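Most of the arguments I have about robot software end up being about the model. Which policy, how many parameters, how long it trained. I think these arguments start in the wrong place. The code that decides when to give up on a grasp matters more, and at most firms it gets written last, by whoever has time.

I work on the planning side of a tool called Drulik. It sits between a perception system and a gripper controller, takes in a list of what the cameras think is on a surface, and puts out an order in which to pick things up. My view is biased by that. I spend my days reading logs of picks that went wrong.

## The pile is the problem

Perception papers like objects that stand apart from each other. Homes don't supply many of those. Things sit under other things, wrapped in bands, pushed up against something soft and dark that gives poor depth. A detector will return a clean list of items for a heap like that, each with a score, and the planner is expected to believe it.

We used to believe it. Drulik sorted items by score and went for the highest one first. Boxes always won, having flat faces and sharp corners. Then the gripper would lift a carton and bring along whatever was looped around it, and the rest of the list was out of date from that moment. 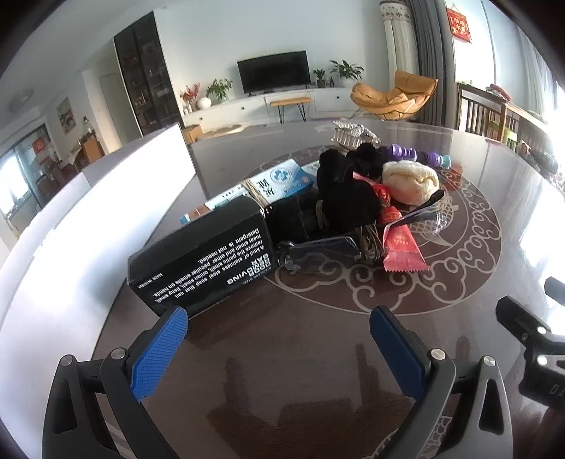 ## Confidence in what, exactly

The score says how sure the detector is about a label. It says nothing about whether the thing is free to move. A printed box can be read perfectly with its text upside down and still be a bad first pick if a band runs across the carton behind it. Clear plastic on a glossy table has the opposite trouble. It may be easy to lift, but the depth map shows a hole or a reflection, so the planner skips it or reaches too low.

Innes Menzies, who wrote our first scheduler, argued for a second number on every item, an estimate of how tied up it is with its neighbors. I was against it. It made the message format larger and the tests slower, and I expected a better detector to make it unnecessary. I was wrong. We got the better detector in December and the failed picks hardly changed. They only started to fall once the second number went in.

The rule we use now is dull. Pick the item least likely to disturb the others, look again, and throw out the old list. Looking again costs 900 milliseconds. After 7 failed tries in one area the planner stops and asks for a person. Customers complain about both, and I would keep both.

## What I would ask a vendor

If you are buying this kind of software, leave the demo reel alone for a while and ask to see the retry code. Ask what the planner does when an item it didn't grip moves. Mowat, the simulator we test in, lets you drag a neighbor 30 millimeters during a lift, and plenty of planners carry on as if the table were the same. Ask who gets told when the system stops, and what the log says.

Ask also for failed runs with the depth data kept. We deleted ours for the first 6 months to save disk space, and I still run into questions those files would have answered.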